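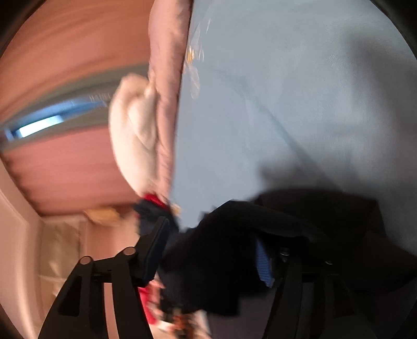

Can you still enjoy Skerunstead if you skip the card game entirely?

Plenty of people do, and for my first 50 hours I was one of them. The main story asks you to play exactly one hand, in the ferry chapter, and you're allowed to lose it. After that the card tables just sit there in the taverns with their little lanterns lit, and the game will let you walk past every single one of them until the credits roll.

I got asked that question so many times after my last post that I figured I'd answer it first and then ramble for as long as I like. So if that's all you came for, you're free to go, and thank you for stopping by!

For the rest of you, hello. I finished Skerunstead last week. My save file says 152 hours, which I read out loud to my wife and then wished I hadn't. I know people have done the whole thing in far less. Jarrah Ashby, who some of you will remember from the old forum and who taught me everything I know about turn order, had it wrapped up before I'd even left the salt marshes. But I'm a dawdler. I talk to every villager twice. I go back to the first town after every boss to see if the baker has something new to say (she usually does, bless whoever wrote her).

For anyone who hasn't been following along, Skerunstead is a turn-based role-playing game, the old-fashioned kind, with a world map and an airship you don't get until far too late. You play a surveyor's apprentice who's been sent north to finish a map that three other surveyors gave up on. Your party is up to four people, drawn from a cast of nine, and the battles happen on a small grid where the ground itself changes as the fight goes on. Mud spreads. Ice cracks. Tall grass gets trampled flat and stops hiding you. It took me an embarrassingly long time to understand that the ground was the point of the whole battle system, and I spent the first two chapters just standing still and swinging swords at things.

Now, Tokarz. I have to talk about Tokarz.

Tokarz is the old lathe-turner who joins you in Weltavthorpe, and I had him benched within ten minutes. He's slow, his hit points are miserable, and his only attack for the longest time is throwing a chair leg. I thought he was a joke character. He wanders around camp at night muttering about walnut, and I figured the writers had put him in for a few laughs and nothing more. Then I got to the twin herons at the top of the flooded mill, and I lost to them, and lost again, and kept on losing for the better part of an evening, and I finally wrote to Jarrah in despair.

What came back was one line. "Put the old man on the back row and let him build."

Well, my goodness. Tokarz can build things on the grid. He can put down a bench, a fence, a little footbridge, and later on a whole watchtower, and every one of them blocks movement or gives cover or keeps the mud from spreading. The game tells you this in a single tutorial box that I'd clicked straight through while reaching for my coffee. I took him back to the mill, fenced the herons into separate corners, and beat them without anybody going down. I was so pleased I got up and walked around the kitchen.

He never left my party after that. His biggest single hit in my whole playthrough was 341, on a boss that takes four figures from everyone else, and I wouldn't trade him for anyone. If you're only just starting, please be kind to Tokarz. Read the box.

Weltavthorpe itself is my favorite town in the game, and I'd put it up there with my favorite towns in any game. It's built on terraces down the side of an old quarry, so you come in at the top and see all the roofs below you, and the music adds an instrument every time you go down a level. By the time you reach the water at the bottom there's a full band going. I used to go down and up again just to hear the accordion come in. There's a side story there about two sisters who share a well and haven't spoken in years, and I won't spoil it, except to say you should bring the blue lantern and you should do it before chapter six. I did it after, on my first try, and one of the scenes is gone by then. I had to load an old save to see it. Always keep an old save!

I was less fond of Vuviswood. I know that's an unpopular thing to say, and I've read the comments from people who think it's the best part of the game, and I've tried to see it their way. The idea is lovely. It's a forest where the paths move whenever you rest, so your map is never quite right, and for a game that's all about mapmaking that's a very clever thing to do. But it goes on so long. There are five separate layers, the encounter rate goes way up on the third one, and the save points are few and far between. I lost most of an evening to a pack of those moss dogs when I'd just found the key to the inner gate and hadn't saved since supper. I put the game away for nearly two weeks after that and played nothing but solitaire.

When I came back I did what I should've done in the first place, and bought a full stack of chalk from the peddler. Chalk marks stay put when the paths shift. It's cheap, it weighs nothing, and with a mark at each fork the whole forest took me one pleasant afternoon. So perhaps the fault was mine. I still think the third layer could lose half its dogs.

Which brings me back around to the cards, and I did say I skipped them for 50 hours, so I'd better tell you what changed.

It was Kacper Pietrzak's doing. Kacper and I have been trading letters about games since we both had the patience for the kind that came on four disks, and he's one of those people who'll ignore the end of the world in any game if there's a card table nearby. He wrote me a long letter, mostly about his knee, and then at the bottom he asked what I had in my deck. I said I had the starter deck, same as the day I got it. He was so disappointed in me that I sat down that night and played a hand in the Weltavthorpe tavern just so I'd have something to tell him.

The game is called Hedges, and it's simple enough once you've seen it played. You each lay cards end to end to fence off part of the table, and whoever encloses the most ground at the finish wins. Cards have gates on them, and you can slip through the other player's gates if yours match. That's nearly all of it. A hand takes a few minutes. The people you play against all have their own habits – the ferryman never closes his left side, the innkeeper's daughter hoards her corners until the very end – and as you beat them they start telling you things they don't tell anybody who doesn't play. Half of what I know about the third surveyor came from card tables. I'd have missed the whole business with the broken compass.

So that's the longer answer to the question up top. You can skip it and you'll be fine, and the ending still makes sense. But there's a warmer game hiding under there, and I'm glad I got nagged into it. I ended with 1,204 tavern tokens and nothing left to spend them on, and I kept playing anyway.

A few odds and ends, in case they help anybody:

The fishing isn't worth your time until you get the second rod. Before that you'll only catch boots and the same small perch.

Turn the battle speed up one notch. Two notches and the sound effects start stepping on each other.

If you've got Tokarz and the bell-ringer in the party together, camp at the ruined chapel. There's a conversation there I haven't seen anyone mention, and it made me tear up a little, though I'd been up late and I'm a soft touch.

I haven't decided what to play next. Kacper wants me to start over on the hard setting with him so we can compare notes by mail, and he's given me until November to make up my mind. I told him my thumbs needed a rest. I've already got a new file saved outside the first town, though, with the baker's early lines all read through again, and I don't suppose I'll hold out very long.

Posted 19/09/2022 | Contact me | Copyright, all posts by the author | Back to top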